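27/05/2026

# Open day in Ornness

I have driven past the Ornness turnoff more times than I can remember and never once put my signal on. What a mistake! The village opened up its old buildings for a day, I finally went, and I came home with sore feet, a folded map and a strong urge to look at real estate listings I can't afford.

If you don't know it, Ornness sits along Felov Creek, one main street and a few side lanes, with pasture right up to the back fences. The sign at the village line gives the population as 300. You can walk from one end to the other in the time it takes to eat an ice cream cone (I tested this with butter pecan).

The day started at the village hall, which used to be the one-room school. They still have the coat hooks at child height in the entry, and the meeting room upstairs has a pressed tin ceiling that got painted over in cream at some point and looks lovely anyway. I signed in, got my map, and joined the first walk of the morning with Zachary Sawatzky. He talks fast and walks faster, so stay near the front if you go.

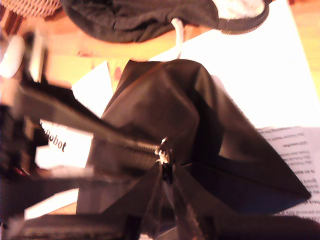 *Black pouch, silver zipper slider.*

First stop was the Penner house, the big brick one with the double porch. Old Penner ran the grain store and bought up most of the land east of the creek, and when he laid out building lots he made every one of them deep enough for a horse barn. That one decision explains the whole look of the place. The houses sit close to the road and then everything opens out behind them, barns and paddocks and orchard rows, and you'd never guess it from the street. Several of the barns are garages now, but plenty still have horses in them, and a very friendly gray put its head over the fence and tried to eat my map.

Inside the Penner house we saw the front parlor, the kitchen and the back stairs. The kitchen was my favorite by a mile! It has a soapstone sink as long as a bathtub, a pass-through to the dining room, and a pantry where the shelf edges have the names of the contents written in pencil. Flour, beans, "good sugar." I'd love to know where they kept the bad sugar.

From there it's a pretty stroll down Comora Lane to the creek. The lane is gravel and the village has voted more than once to keep it that way. The stone bridge at the bottom is 60 feet long and takes one car at a time, and Zachary told us how the county wanted to replace it with something wider. The residents fought that for 51 months, through meeting after meeting, and won. He had the old petition sheets with him in plastic sleeves and passed them around the group. Half the surnames on them are still on the mailboxes.

Lunch was in the firehouse: ham rolls, bean salad, and a rhubarb pie that went before I could get a second slice. I sat with two sisters who had grown up on the lane and they argued happily through the whole meal over which winter the creek froze hard enough to skate to the next town. They agreed it was January. That was as far as they got.
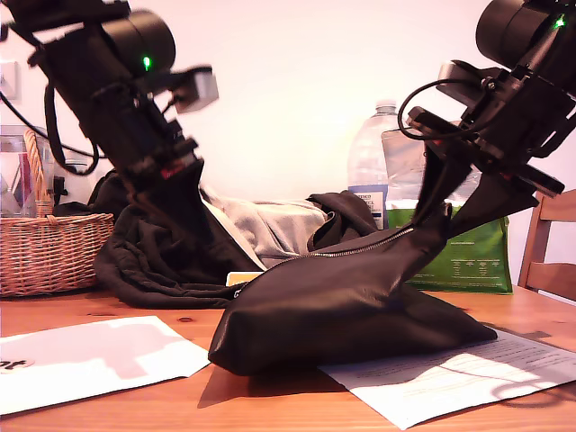 Ginette Landry, after reading a draft of this, wrote to me that I'd left out the cemetery, and that anyone who skips the cemetery hasn't seen Ornness. The oldest stones are on the uphill side, she says, under the maples, and the Penner plot has a bench facing the creek where you're welcome to sit.

She's right, I did skip it, and I'm annoyed with myself. I ran out of afternoon because I went back to the hall to look at the maps, which were laid out in the upstairs room. The best one shows the village before the road was straightened, with the creek drawn in blue ink and each family's well marked by a tiny circle. I found the Penner grain store on it, right where the post office is now, and then spent far too long matching the other buildings to what I'd walked past that morning.

A few practical notes. Park in the field behind the firehouse and wear shoes you don't mind getting muddy. The upstairs of the hall is stairs only. The Penner house asks for no bags on your back inside, so leave yours in the car. Bring cash for the pie, and get to it early.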